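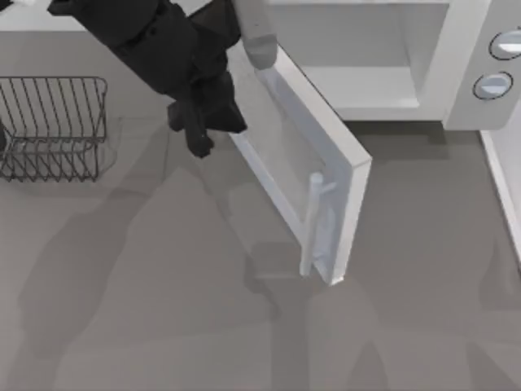 Can a robot close a microwave yet? (1/14)

I've spent October on that question, so this will be a long thread about a small chore. Short version: in simulation, yes, a good part of the time. In a kitchen with people in it, I wouldn't plan dinner around it.

2/ The setup is a simulated counter. White microwave with two round knobs, wire dish rack off to the left, one black two-finger gripper. The microwave starts with its door wide open and the arm has to push it shut. No food, no plates. It's about as easy as kitchen work gets.

3/ I ran 412 trials with the policy Zoi Papadakis trained for our Pavmont project. She used 2,027 demonstrations, all in simulation. The starting position of the arm and the angle of the door change every time.

4/ It closed the door in 67 percent of trials. A trial counts only if the door ends up fully shut and stays shut until the clock runs out. Almost shut is a failure. My own microwave won't start when it's almost shut, so I think that's fair.

5/ People ask why a door is hard. A cup you can pick up in a lot of ways. A door moves along one arc, and the arm has to follow it. Push too close to the hinge and you need a lot of force. Push out at the free end and you have a long way to travel.

6/ The most common failure was contact with the wrong part of the arm. We pay a lot of attention to the fingertips and then a link farther up touches the door first. The policy tends to keep pushing anyway. Sometimes that closes the door. Mostly it jams.

7/ Second most common: stopping short. The arm pushes the door most of the way, backs off, and acts finished. Kalliopi Raptis thinks the demonstrations are to blame, because some of them end with a little tap that the policy never learned to make. She's going back through them now.

8/ The dish rack mattered more than I expected. It takes no part in the task. When I moved it closer to the microwave for a short batch of runs, the arm took wider paths and ran out of time more often. I haven't run enough of those to give a number.

9/ Opening the door is a separate task and it's going badly. You have to get two fingers around a bar handle and then pull along the arc without twisting out of the grip. Our best run of trials had 19 percent success. I'm leaving that for another thread.

10/ What simulation leaves out: a sticky latch, grease on the handle, a cord behind the unit, a light microwave that slides back when you push on it. Ours is fixed in place. That alone makes the job easier than it is in most homes.

11/ What it does well: I can run all of these trials overnight and break nothing. On the real arm I'd need someone standing next to the stop button the whole time, and we'd be buying microwaves.

12/ For shop-floor work I'm more hopeful. If the machine door is always in the same spot, you can bolt the arm down and program the motion by hand. That has worked for a long time and needs no learning at all. Homes are difficult because every kitchen is laid out differently.

13/ So, can machines do household chores yet? They can do pieces of them, slowly, with someone watching. Closing a door is one piece. Reheating a bowl of soup is at least six pieces in a row, and at our current rates the odds of getting through all six are poor.

14/ Next up is the same task with the microwave free to slide, then with the rack full of plates. I'll post the results whichever way they go. If you've worked on hinged doors and have a good way to score partial closes, please reply. I'm still not happy with mine.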